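Day 2 with the Brevum

Fetched the new car yesterday and slept badly, which I put down to excitement until I remembered the payment schedule.
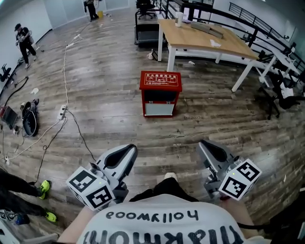
The old wagon went without a fuss. Sixteen years in the driveway and it took the dealer less time to value it than it takes me to pick a sandwich. He walked one lap, opened the hatch, closed the hatch, opened it again when it didn't stay closed, and wrote down a number I'd rather not repeat even in here. I signed. I patted the roof when he was looking at his phone.

So now I own a Brevum, in a color the brochure calls Harbor Slate and everyone else will call gray. I had my heart set on the Gustside for most of the winter. I still think it's the prettier car. I sat in one in Husham in March and felt like a person with a boat. Then I tried to get into the back seat, and a man in a quilted vest had to help me out by the elbow. The Gustside has doors built for someone who never goes anywhere with anybody. I am told this is called a coupe profile.

Wubit Fikre was my salesperson for the Brevum and I liked her, mostly because she let me be quiet. She went through the screen menus once, at a normal speed, and when I nodded she said, "You didn't get any of that, did you," and went through them again. I got about a third the second time. I can now make the car warmer, and I can make the radio speak French. I can't make it stop speaking French, but I've decided I don't mind.

Drove out to Endale this morning to see what it does on a real road. It was a little after seven, low sun, the reservoir road all to myself apart from one milk truck. 116 miles there and back, with a detour I'm calling deliberate. On the long hill past the quarry the old wagon used to drop a gear and moan like a relative. The Brevum just went up. I felt slightly cheated. I had already started leaning forward to help.

Things I like so far: the seat, which holds me in the small of the back and seems to mean it. The headlights, which come on by themselves. The fact that second gear is not my problem anymore.

Things I don't: it beeps. It beeped when I drifted near the line, fair enough. It beeped when I backed out past the hedge, and I suppose the hedge had it coming. But it also beeped at the top of the Endale pass, once, with nothing on the screen, and has not brought it up again. I looked in the manual over lunch. The manual has a whole chapter on sounds and describes every one of them as a "chime." There is a "soft chime," an "attention chime" and a "repeating attention chime." Mine was more like someone dropping a spoon in the next room. Spoon isn't in the index.

Called Gilmar Brandão when I got home, as he's had his Brevum since last fall and has been insufferable about it. He said his does the spoon noise too and that he's always taken it as a compliment. Then he asked what mileage I was getting and I made the mistake of telling him. He gets better. He coasts down to red lights from what sounds like the previous county. I've been behind him when he does it and I know what the people behind me were saying.

He also asked if I'd got the bigger wheels. I had not. There was a silence. He said the small ones were "more comfortable, probably," in the voice you'd use for a friend's new haircut.

Afternoon: moved everything over from the box of wagon stuff in the hall. One tire gauge, one ice scraper with half a blade, a road atlas older than the interstate exit I use, and nearly four dollars in change, most of it stuck to a cough drop. The Brevum has a special slot for a phone and a special slot for sunglasses and nowhere at all for an atlas. I put it under the passenger seat. If the car has an opinion on that it can chime.

First service is in May. Wubit wrote the date on the back of her card and underlined it, so she has me figured out already.

Told myself I'd wash it once a week. It rained at four and I'm counting that.

Top speed today 64, for the record. The speedometer goes up well past 100, and I looked at that end of it for a while at the Endale light, the way you look at the deep end of a pool. Then the light changed and the milk truck behind me honked.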